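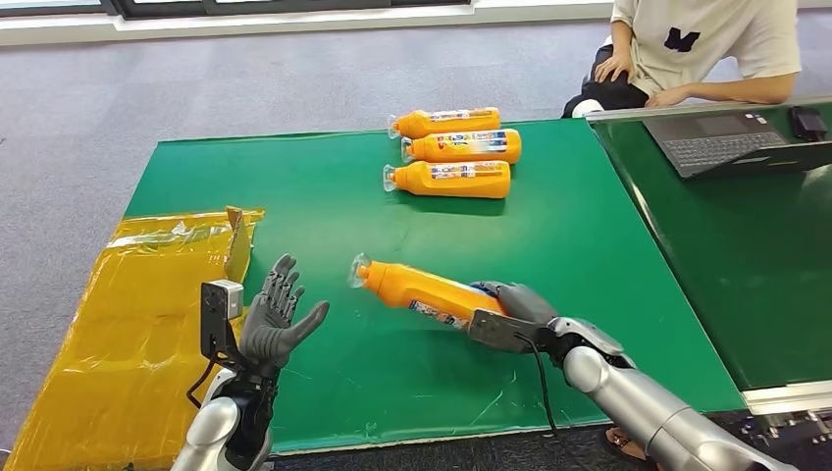 Storing and Using Liquid Cleaners at the Bench

Most leaks in a supply cupboard start at the cap. A bottle kept on its side puts constant pressure on the closure, and a worn thread will seep within days. Keep part-used bottles upright. Unopened bottles may lie flat for sorting or labeling, with the caps all facing one way.

Choosing a shelf

Use a shelf below shoulder height, away from heaters and direct sun. Line it with a wipeable mat or a tray with a raised lip. Acids and bleach products go on separate shelves, in separate trays. The two must never be mixed or poured down the same drain one after the other.

Reading the label

Check three items before first use: the dilution ratio, the surfaces excluded, and the contact time. Contact time is the period the surface has to stay wet. Wiping early is the most common fault. If the label is worn, copy the product name and opening month onto tape and fix it to the body of the bottle, clear of the cap.

Measuring

For a ratio of 1 to 100, add 10 ml of cleaner to 1 liter of water. Put the water in first to limit foam. Do not measure with the cap unless it is marked in milliliters. Thitima Bunnag of Govville wrote in to say that a 20 ml syringe from a farm supply store works better than a spoon, and we agree.

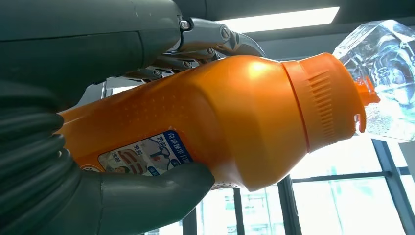
Ribbed cap and short nozzle on an orange bottle.

Clearing a blocked nozzle

1. Put on gloves and point the nozzle away from the face.
2. Remove the cap and rinse it under warm running water for 2 minutes.
3. Push a wooden toothpick through from the inside. Metal pins enlarge the hole.
4. Dry the thread with a paper towel before closing.

If dried product returns each week, the thread is not being wiped after use. Replace the cap if it turns without tightening.

Disposal

Empty bottles are rinsed twice and recycled with the cap on where the local service accepts it. Never refill one with a different product.

Filed under: Storage, Cleaning supplies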